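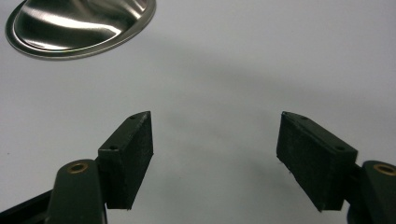
Topic: Right gripper loses its zero halfway through a session (long, sorry)

ferrule_nut
Posted 9:40 PM

Okay, I have been chasing this one all month and I finally have something worth sharing! We run a pair of Rarkel hand-held grippers for kitchen tasks: whisk, utensil stand, shiny dishes, that kind of thing. Love them. The left one has been rock solid since we unpacked it.

The right one drifts. You zero it with the jaws closed, everything reads fine, and then somewhere in the session the log starts saying the jaws are 6 mm apart when they're shut tight. No warning, no error light, nothing. I went back through June and found 1,744 grasps logged after the zero had already moved. All of those have to be thrown out or fixed by hand. Ouch.

Tried so far: new cable, fresh firmware, swapped the USB ports left to right. The fault stays with the gripper every time, so I'm pretty sure the port is fine.

kestrel_bay
Posted 9:58 PM

Encoder magnet. Ours came loose on the shaft and did exactly this. Pull the cover and try to turn it with a fingernail. If it moves at all, there's your 6 mm.

ferrule_nut
Posted 10:15 PM

Ooh, hadn't thought of that. Will open it up tomorrow. Would a loose magnet come and go, though? Mine is good for a while after every zero and then jumps all at once.

padlock77
Posted 10:31 PM

I don't buy the magnet. A loose one creeps. A jump sounds like the linkage skipping or a screw backing out until the finger shifts. How hard are people squeezing? At Wostgate we had folks clamping down on thin handles like they were opening a pickle jar, and the pads looked chewed up in no time.

ferrule_nut
Posted 10:44 PM

Fair question. The whisk is the one people squeeze hardest, I think. It likes to roll. The setup is a foam board on a wood table, one gripper in each hand:
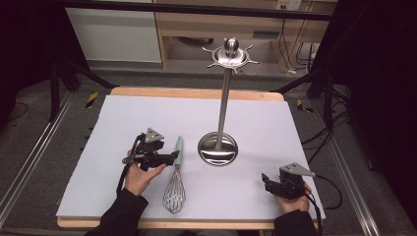
Lullow thinks it's the cable after all, new or not: a replacement can pull on the connector just as badly as the old one if it hangs free over the table edge. Clip it to your sleeve for one session and see if the jump goes away. Costs you nothing.

kestrel_bay
Posted 11:02 PM

A cable tug would give you dropouts, not a clean offset. Unless the board resets and takes whatever position it wakes up in as zero? Huh. Okay, that could do it. Check the log for a gap right before the jump.

ferrule_nut
Posted 11:20 PM

WOW. Just looked. There are 2 gaps in the last session, 55 ms each, and the second one lands right on the jump. So it does reset and it does grab a new zero — with the jaws partly open! I'm way too happy about this.

padlock77
Posted 11:27 PM

Nice find, but I'd still check those screws. Something has to be causing the reset, and a finger banging around inside could do it as well as a cable.

ehlers_bench
Posted 11:41 PM

Please stop using that one until it's sorted. Bad numbers are annoying, but if anybody is playing this data back live on an arm, the arm will close on something that isn't where it thinks it is. Also add a check at the end of each session: close the jaws, read the value, reject the file if it isn't zero.

ferrule_nut
Posted 11:49 PM

Good call, it's off the table as of now. Cable clip and screws first, then the magnet. I'll post the logs when I have them.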